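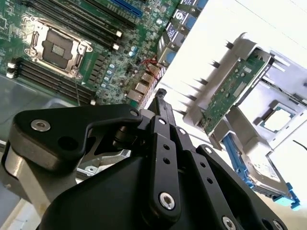 According to our reviewer at Dolard, a learning system fed 1,000 clean demonstrations will learn to be clean, and fall over the first time a latch sticks. The comment came back on our midterm draft, and we spent a good part of the spring trying to find out if it was fair. Our short answer is that it was mostly fair, and that our own numbers do not let us say more than that.

Project report: Collecting demonstrations for server teardown
Tomeo student group, final version
March 13, 2025

1. What we set out to do

The Tomeo project was supposed to produce a set of examples from which a model could learn to take apart used servers. The proposal promised 2,000 usable episodes covering memory modules, drives in caddies, riser cards and processors. An episode is one attempt at one part, driven by a person through the teleoperation handles, with the wrist camera and the joint positions recorded together.

The proposal also said that the data would "generalize across vendors." We would like to withdraw that sentence. All of our boards came from one batch of retired machines passed on by Irlow, and the batch had very little variety in it. A model trained on our episodes may know a lot about those machines. We have no evidence about any others.

2. How the recordings were made

Each session started with the operator picking a task from a list and laying the parts out on the bench. The written instructions asked for a different layout every time. When we went back through the recordings, we found that operators settled into habits within the first hour. The processor carrier kept ending up near the riser bracket, and the board was nearly always turned the same way or close to it. Telling people to be random does not make them random.

Halfway through we switched to printed layout cards, drawn from a shuffled deck. The spread of positions got wider right away. It also slowed everyone down, and two operators asked to go back to the old way. We kept the cards.

The wrist camera was the only camera for most of the collection. We chose it because it was cheap to set up and because several papers we read were enthusiastic about it. We are less enthusiastic now. The gripper and its linkage fill much of the lower half of the view, so the part being grasped is often hidden at the moment that matters most. With memory latches this is a real problem. A person watching the playback can usually guess what the fingers are doing, but a guess is a poor label.

3. What we kept

We recorded 2,218 episodes in total. Of these, 209 were thrown out. The reasons, in order of how often they came up:

Camera and joint logs out of step
Operator stopped partway and restarted without closing the episode
Wrong task label
Board moved by hand during the attempt

That leaves enough to meet the target in the proposal, and we report it as met. The reader should know that the target was a count and said nothing about quality. Nearly all of the kept episodes end in success, and that is exactly what the reviewer complained about. Our early rule was that a fumbled grasp meant deleting the episode on the spot and trying again. Those deletions were not logged, so we cannot say how many there were. This was our worst decision, and it was made in the first week to keep the folder tidy.

After the midterm comment we changed the rule. Fumbles stayed in, with a tag, as long as the operator recovered and finished. There are not many of them. The riser tasks have the most, and the drive tasks have almost none, because a caddy gives the fingers something easy to hold.

4. Training results, such as they are

We trained the Vukadinović baseline on the kept episodes with its default settings. It did well on drives and poorly on memory. On the processor it would line up over the carrier and then hover. We tried training with and without the tagged recoveries, and the version with them looked better on risers. "Looked better" is the strongest wording we can defend. We ran each version on too few trials, on the same bench, with parts the model had already seen, and the person judging success knew which version was running.

An earlier draft of this section had a bar chart. We took it out -- it made a small difference look like a finding.

5. What we would change

Log everything, including the deletions. Put a second camera off to the side from the first day. Use layout cards from the start, and add boards from another source before recording a single episode on memory. Have someone outside the group judge the trials.

We would also set a smaller target. Chasing the count pushed people toward the quick tasks, and the drives are badly overrepresented as a result. Half as many episodes with an even split would have been worth more to whoever picks this up next.

The recordings, layout cards and task list are on the group drive under Tomeo. The sync script is there too, with a known bug: it drops the last few frames of any episode that ends while the gripper is still closing. A fix is planned for June.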